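Equipment diary, June

Print this entry | E-mail this entry

So I've been staring at the budget sheet since breakfast and I think I'm finally at the point where I can write down what we're going to ask for, before I change my mind again over lunch.

The big question this month is how many hand-held grippers to get. We have 2 right now and everybody wants them at the same time (of course!). Margit Lakatos thinks we should go up to 7 and be done with it. I was all for that until I got to the spares page of the Grirkbridge quote, and wow, the spares. The grippers themselves are pretty reasonable. It's the finger pads that get you! A box of replacement pads comes to 491 before shipping, and I had put down exactly zero for pads, because last year I was still thinking of them as part of the tool. They're more like brake pads on a car. You buy the car once and then you keep on buying the other thing.

I spent a good part of the morning going over pads up close, and it did change how I feel about the numbers.

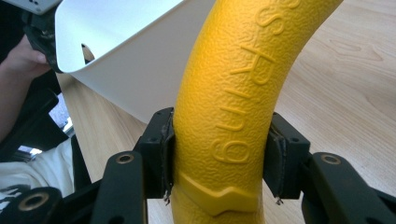
Worn pads on the yellow Skyrunning piece, with frayed bits hanging off the bottom corners.

I mean, look at those edges. The pebbly surface on the yellow thing is exactly the kind of texture I want us to be able to practice on, so I'm not about to start picking only nice smooth objects to save money. That would be silly. But it does mean pads go on the sheet as their own line, every quarter, and I'd like to have a box in the drawer before we need one.

Anikó Virág sent over the Drokusow price list too. Cheaper pads, but you have to use their arms, and then all our fixtures would need redoing, and I don't even want to open that file. Zwahlen never wrote back. I'll give them another nudge, but I'm not holding my breath.

Where I've landed for now: ask for fewer new grippers than Margit wants, put the difference into pads and a couple of spare arms, and look at it again after the Cundonness job is out of the way. She's going to argue with me and she may well be right, she usually is about this stuff. Training time isn't in there yet either, I need to ask her how much she wants.

Still to do: fix the shipping line, which I'm pretty sure I added in twice.

Last updated: June, 4:40 pm

Recent entries
- Renting or buying, round two
- The drawer of mystery screws
- What the Drokusow list leaves out
- Shelf space, again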